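第7章 示教：用手带，或用遥控

让机器人学会一项任务，最直接的办法是把任务做给它看。做给它看有两条路：一是握住机械臂，带着它走一遍；二是人在别处，用手柄或主手操纵它。本章讨论这两种办法，练习环境是一间仿真厨房。

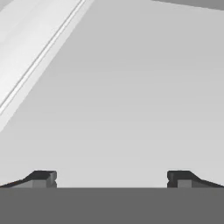
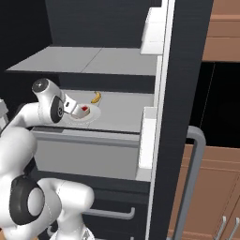
图7-1、图7-2　同一仿真厨房中的两个视图。图7-2中，夹爪停在盘子上方，香蕉在盘子后方不远处。

撰文：Rosalba Caputo　三月

7.1 什么是一次示教

一次示教是一段带时间顺序的记录。每一时刻至少要存下三类数据：各关节的角度、夹爪的开合量、各视图的图像。操作者脑子里的打算不在记录里，学习算法只能从动作和图像中去推。因此操作者的习惯会原样进入数据：手抖，机械臂就抖；在盘子上方犹豫两秒，模型也会学着犹豫。

7.2 手把手示教

手把手示教又称拖动示教。控制器补偿重力，人可以轻松推动各个连杆。它的长处是手上有感觉，碰到抽屉边沿马上就知道。短处也很明显：人的手和身体常常挡住相机，录下的图像与机器人独自工作时看到的不一样。常见的补救是先拖动一遍，只记关节轨迹，再让机械臂自己重放，重放时录图像。

拖动示教需要一台真实的机械臂，在仿真里没有东西可握，所以本章的练习都用遥控完成。

7.3 遥控示教

遥控时，人移动手中的设备，程序把位移换算成夹爪的目标位姿，再由逆运动学求出各关节角度。换算比例值得花时间调。比例设为3，手动一厘米，夹爪走三厘米，适合大范围移动；接近物体时应调小，否则很难对准。

视图的选择同样重要。外部视图能看清手臂与柜体、抽屉的相对位置，但夹爪离物体还有多高不易判断。近处的视图便于看清局部，视野却窄，朝向一偏，就可能只剩一片没有纹理的灰色表面。操作者应养成两个视图来回看的习惯。

7.4 录多少，怎么录

本章练习要求每人录40次示教。每次开始前改变物体的摆放位置，抽屉的开度也略作变化。失败的示教单独存放，不要删除，第7.6节分析误差时会用到。课程配套的Tritine数据集共有1,000次示教，格式与学生自录的数据相同，可以合并训练。

录制前先检查时间戳。图像与关节数据若错开几帧，单看任何一路都正常，训练出的策略却总是合爪过早或过晚。

Akness教材编辑室　版权所有　返回页首

相关章节
逆运动学与关节限位
Fontana遥控手柄的标定
从示教到策略：行为克隆入门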